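How many pickup examples before I change the room?

Posted by Skumport, 5/4/23

I'm recording examples of a two-finger gripper picking clothes up off a sofa. I have 38 with the same red shirt on the same gray seat. Should I keep going or start moving things? Wrist camera only.
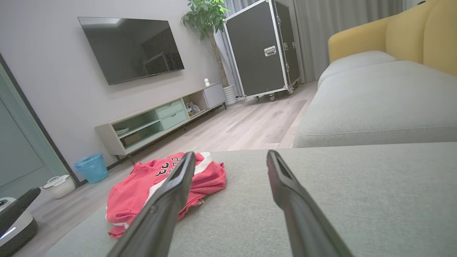
Wrist view, fingers open over the seat, shirt below and left of the left finger.

Nabil Khalaf
Start moving things now. Drop the shirt from a foot up each time so the folds land differently, and use both ends of the seat. After 30 or so drops you're mostly repeating yourself, so swap in another garment. Your view also takes in the TV, the cabinet and the tree. Turn the arm's base a little between batches or the model may lean on them. Keep the missed grabs, but label them.

Tamine
more is better, I did 321 for towels

Niven
Agree with Nabil. Check that your gripper readings line up with the video too. Mine lagged and I had to redo a whole batch.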